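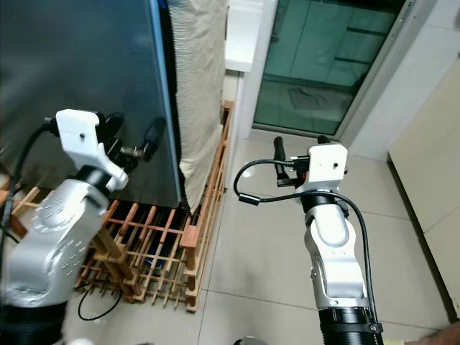 Chutima Wannasri wrote to the company last week that the barley soup had been changed without notice, that she had bought it every winter for her mother, and that the new version tasted of very little. She asked whether the old one could be brought back, and if not, whether we would at least say so on the lid.

Director's Diary
Wednesday, April 14, 1999
By Randa Issa, Managing Director, Dabbas Foods

Print this page | E-mail this page

Ms. Wannasri's letter was read aloud at the start of this morning's product meeting, and I have placed it first in this entry as it took up most of the day. Her complaint is correct on the facts. The barley soup was changed in January. The salt was lowered, the cream was taken out, and the stock was made with more celery and less onion. The label was updated as the rules require, but the front of the carton stayed the same and no announcement was made to stores or to customers.

The reasons for the change are on record and I continue to support them. The company supplies 30 hospital and nursing home kitchens in addition to the grocery trade, and several of these had asked for a soup that their dietitians could approve for daily use. It was decided to make one recipe for both groups of buyers. The Kiltside kitchen has one line for soups, and running two versions of barley would have meant a second cleaning of the kettles on each production day.

The meeting heard from the kitchen first. The head cook's view is that the salt is not the difficulty. She brought four samples, all at the new salt level, and those present tasted them without being told which was which. The one most people preferred had the barley toasted before it went into the kettle and the onion put back to its former amount. I wrote "closest to the old one" on my sheet. Our sales manager wrote the same of a different sample, so a second tasting will be held with a larger group before any decision is made.

Purchasing then reported on the barley itself. Our present supplier, Stukell, ships in 200-pound lots and has held its price since last fall. Stukell does not toast grain and has no plans to. The mill at Skastwood does, and has offered a trial lot, but its price is higher and its trucks come no farther than the county road, so we would have to collect. I asked for the full cost per carton, freight included, and for the cost of toasting in our own ovens. The ovens are used for the pot pies until early afternoon. Any toasting would fall to the second shift, which is short of two people at present.

There was a longer discussion than I expected on the matter of telling customers. One view was that a notice on the lid draws attention to a change most buyers have not noticed. The sales figures do not settle the question. Barley is down against last winter, but so are the split pea and the tomato, neither of which was changed, and the winter was mild. I take the view that a person who has bought the same soup for years is owed a plain statement when it is altered. From now on, any change to a recipe that affects taste will be marked on the front of the package for 120 days. The wording is to be short. "New recipe, less salt" was suggested and I see no need to improve upon it. The word "improved" will not be used.

I signed a reply to Ms. Wannasri before lunch. It tells her what was changed and when, that the cream will not be returning to the grocery carton, and that work is being done on the flavor. She has been invited to take part in the second tasting, with her mother if they are able to make the trip.

The afternoon was given to the budget. The walk-in cooler at Kiltside needs a new compressor and the quotation is higher than the amount set aside. I have moved the repainting of the loading dock to next year to cover part of the difference. The remainder will have to be found in the travel account, and the department heads will receive a memorandum from me on that subject by the end of the week.

Two smaller items. The nutrition leaflet for nursing homes has come back from the printer with the serving sizes in the wrong column and must be done again at the printer's expense. The staff lunch on Friday will be the second and third barley samples, served with bread, and comment cards will be on the tables. Staff are asked to fill them in before talking with their neighbors.

Still to be answered: whether the hospital kitchens would accept a soup with toasted barley under the present agreement, or whether it must go back to their dietitians as a new item. I have a call in to the largest of them and did not hear back today.

R.I.

Last updated: the evening of the same day, to correct the shift named in the paragraph on toasting.

Print this page | E-mail this page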